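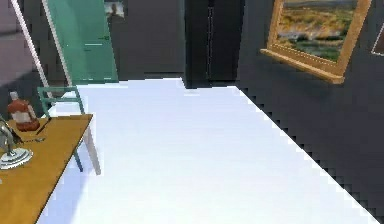
The practice room in the simulator: table on the left, doorway straight ahead.

Home | Club | Tutorials | Kit list

Getting to the doorway in Zinov
Skarport Robotics Club, March

Zinov's guide promises a working route in one evening. I doubt it. Try this first.

1. Load the room and set the step limit to 200. The default of 3000 just lets a bad route wander for longer.
2. Mark the table and chair as obstacles by hand. Auto-marking is supposed to find chair legs. Check.
3. Put the goal just short of the doorway.
4. Do 100 runs and save every log, failures included.

One clean run proves very little, and a pass in here says even less about our hall floor.

Recent
Kong arm: is the upgrade worth it?
Reading Skesosent logs
Sunday build notes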